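# The Planner That Asks Before It Reaches

*Virkum's disassembly software spends most of its time deciding what it doesn't know*

The teardown line at Altelville processes retired office and server machines. The mechanical side of the cell is ordinary: a six-axis arm, a parallel gripper, a wrist camera, a clamp table. The part worth writing about is the software, a planning stack called Virkum, which the integrator Salgado has been developing on the site for two years.

Disassembly is an awkward problem for industrial control. An assembly cell gets known parts in known positions. A teardown cell gets whatever is on the pallet. Two chassis of the same model can differ in drive count, cable routing and the number of screws somebody left out after a repair. CAD models, where they exist, describe the machine as it shipped.

Salgado's first version tried to work from models anyway. It matched a chassis to a library entry, loaded a scripted sequence and ran it with small pose corrections. The approach did well on sheet metal and badly on everything flexible. A cable lying across a screw was enough to stop the sequence, and a stopped sequence had no way to resume except from the top.

## State, then action

Virkum drops the script. It keeps a graph in which each node is a component and each edge is a constraint: this bracket is held by that screw, this board can't be lifted until that plug is out. The perception module fills in the graph. The planner looks for any component with no remaining constraints and proposes removing it.

Edges carry a confidence value. A constraint seen clearly from two viewpoints scores high. One inferred from a partial view scores low, and the planner treats a low score as work to be done before any force is applied. Usually that work is another look. The arm shifts the wrist camera, takes a second frame at a different angle and updates the graph. A look costs less than a second. A torn connector can cost the board.

The look-before-pull rule is the largest single contributor to cycle time, and the developers have resisted requests to relax it. They have made it cheaper instead. Camera moves are now selected by expected information gain, computed over a fixed set of 114 candidate viewpoints around the clamp table. Earlier builds sampled viewpoints at random and often spent several moves confirming something the graph already held.

## Training on clutter

The segmentation network was trained on 2,000 hand-labeled wrist frames collected at Altelville, then tuned on crops where the first model disagreed with the annotators. The label set has 123 classes, and the long tail is mostly connectors. Screws and standoffs were learned early. Thin black cables against dark openings remain the worst category by a wide margin.

Salgado's annotation tool, Dilik, deserves a mention because it shaped the results. Dilik lets a labeler draw a cable as a spline with a declared start and end, either of which can be marked "unknown." That last option was added in October, after a review found that labelers were guessing at endpoints hidden behind brackets. The network had learned to guess along with them. With "unknown" available, it began to report hidden endpoints as hidden, and the planner could respond with a new viewpoint.

## Close range

The wrist camera creates a problem of its own. As the gripper nears its target, the fingers occupy more of the image and cover the thing being approached.
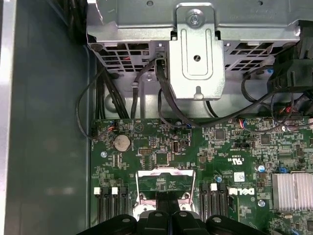

Virkum handles this by splitting the approach into two phases. Down to a set standoff height, the target pose is updated on every frame. Below that height the pose is frozen, and the controller switches to a compliant descent guided by force readings at the wrist. The fingers are masked out of the image using the known gripper geometry, so the network never tries to classify them. What remains visible is still used, in a limited way: the tracker holds on to fixed features such as slot latches, screw heads and printed logos, and if they move by more than a threshold relative to the arm, the descent aborts. A board shifting in its clamps is the usual cause.

Choosing the standoff height took longer than expected. Set too high, it left the arm descending blind for a long stretch, and small calibration errors grew into missed grasps. Set too low, it fed the tracker frames in which too little of the board was left to match. The current build computes the height per target from the predicted overlap between the fingers and the nearest trackable features. Processor sockets and memory banks, which sit among plenty of high-contrast structure, get a low one. A bare stretch of side wall gets a high one.

Cables are excluded from tracking altogether. They move when touched, and early versions that used them as landmarks would chase a swinging wire across the chassis – sometimes with the controller correcting a pose that had been right to begin with.

## What is left to do

The system's weak point is recovery after a partial success. If a plug comes halfway out, the graph has no good representation for it. The edge is either present or absent. The team is testing a third state, "loosened," with its own set of permitted actions, and the planner changes are in place. The perception side needs labeled examples, and these are scarce because the cell has been tuned to avoid producing them.

Operators can also override edges by hand from a tablet view of the graph. Each override is logged with the frame that prompted it and sent back to Dilik for labeling. The release dated 06/01/2025 is the first to retrain on those logs automatically. It runs on one cell at Altelville, with the previous build kept on the second for comparison.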